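The Register of Tasks
A short story

The Office of Household Competence at Clondumstead issued its certificates in pale green folders, and the examiner had carried one, blank, for the whole of the journey. Item 481 on the register read: "Bottles, liquid, to be unwrapped and set in order." A child could do it. The question put by the Office was whether Umik could.

The examiner took a chair and opened the folder. 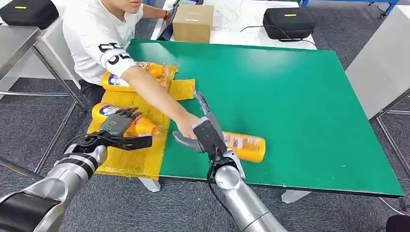
Item 481: a hand at the table, and two from Umik.

A human hand was permitted under the rules. The rules did not say how much of one, and the examiner wrote this down as a matter for the Office. The film clung to the bottles. It had been made to cling, by people who expected it to be met with fingernails and impatience – neither of which the register had thought to list.

At Hudthorpe, the examiner's mother had done such work for 1000 shifts and had never once described it as a skill.

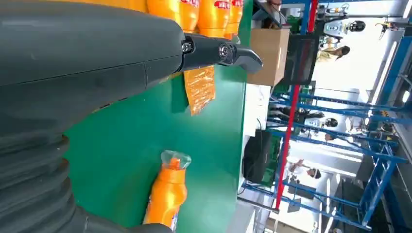

Clondumstead, March

To the Office, by internal post. The examiner begs to report that a bottle standing in its row and a bottle lying on its side are, for the purposes of Item 481, two separate chores. The register counts them as one. The examiner asks for a ruling before the folder is signed, and further asks whether patience may be entered as a cost.

No ruling came. The examiner returned to the chair, and the work went on at its own pace.
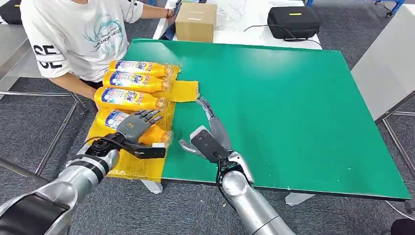

The Finding

Under "Competent," the examiner wrote "Not yet." The form allowed only yes or no, and the Sinaga printing house had left no room between them. The examiner wrote it in the margin, signed below, and asked for the next item.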